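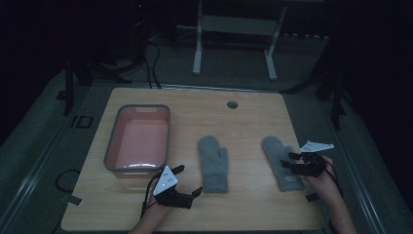 Grey mittens and the pink-lined bin, both grippers over the table.

Minutes, handling rules group, Groto
2019-07-08

I took the notes again, so blame me for the spelling!

We went back over the February minutes first. Fine, apart from "Flulovham" being wrong in two places (my fault, now fixed).

Item 1, what counts as a finished task. Long chat, this one. The Lillelia draft says an item is done when it's in the bin, and most of us thought that was too loose for knitwear – a mitten hanging half over the rim would pass. We agreed on "fully inside the rim and let go of". I'll redo the wording.

Item 2, cables. The rule stays as it was: run them back along the forearm, never across the front of the table. I asked for a line about checking them between sets and got it, hooray.

Item 3, marker plates. Wipe before each session, and no run counts if a plate has been knocked. Chisholm want a check every 80 runs, we'd been doing it every 200. We settled on 80 for the first 500 runs and then we'll look at it again, though I still think it'll slow us down a lot and I said so.

Item 4, soft items. Nothing agreed. Some of us want the start position written down (palm down, cuff to the front), others want it left open so people don't get too tidy about it. Carried over.

Actions: me, new wording for item 1. Flulovham, a clean copy of the cable rule. Chisholm, the check sheet.

Next meeting at Lillelia, 2 pm, date to follow.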